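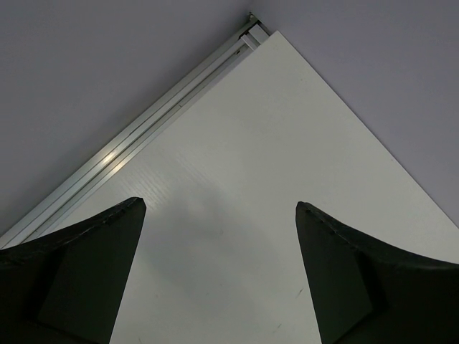
Looking after films at home: guidance for members

The Prirnlow Film Library lends DVDs, Blu-ray discs and a small number of VHS cassettes to households across the district. The collection at present holds 2,184 titles, of which 189 are on cassette. Many members also keep their own films at home, and the library is often asked how best to store, clean and play them. The following guidance applies equally to borrowed and privately owned items.

Handling discs

Wash and dry the hands before touching a disc. Hold it by the outer edge and the centre hole. To take a disc from its case, press the centre hub with one finger and lift the edge gently with the other hand. A disc should never be bent in order to free it. If the hub is stiff, press more firmly and try again.

Put each disc away as soon as the film is over. Discs left on top of a player or a shelf gather dust and are easily scratched when they are next picked up.

Cleaning discs

Most playback faults, including frozen pictures and skipped scenes, are caused by finger marks. Use a soft, clean, lint-free cloth and wipe in a straight line from the centre to the edge. Do not wipe in circles. For marks that remain, dampen the cloth with a little lukewarm water and one drop of washing-up liquid, wipe as before, then wipe again with plain water and dry with a second cloth.

Window cleaner, furniture polish, toothpaste and kitchen roll must not be used on library discs. Members who find a deep scratch are asked to report it when returning the item and not to attempt a repair.

Storing a collection

Keep cases upright, as books are kept, on a shelf away from radiators and direct sunlight. Lofts and garages are unsuitable. A plain bookcase will do. Members who have asked about ready-made units may wish to know that the library's own home-viewing room is fitted with the Stindent narrow shelf, which takes 232 standard cases when full. Tall units should be fixed to the wall.

Paper sleeves save space but give poor protection at the edges. If sleeves are used, stand them in a lidded box and do not pack them tightly. Written labels should go on the sleeve. Adhesive labels on the disc itself can unbalance it in the player.

Video cassettes

Cassettes should be fully rewound and stored on end in their boxes. Keep them well clear of loudspeakers and other magnets. A cassette brought in from a cold car should be left in the room for two hours before it is played. Any tape showing white or grey powder along its edge may be affected by mould and must not be put into a machine.

Players and remote controls

Leave a hand's width of space above and behind the player. Dust the outside weekly with a dry cloth, and unplug the machine before cleaning near the vents. Remove the batteries from any remote control that will not be used for a month or longer.

A note on Strömberg cases

The heavier cases marked Strömberg, used for the library's box sets, open from the left and have a second catch at the base. Release both catches before lifting the lid. Replacement inner trays may be requested at the Grisel Road desk.

Returning items

Please check that the right disc is in the right case. More than 3,000 loans are handled each year, and a missing disc delays the next borrower. The returns box is emptied at 9 am and should not be used for box sets or cassettes, which are to be handed in at the desk.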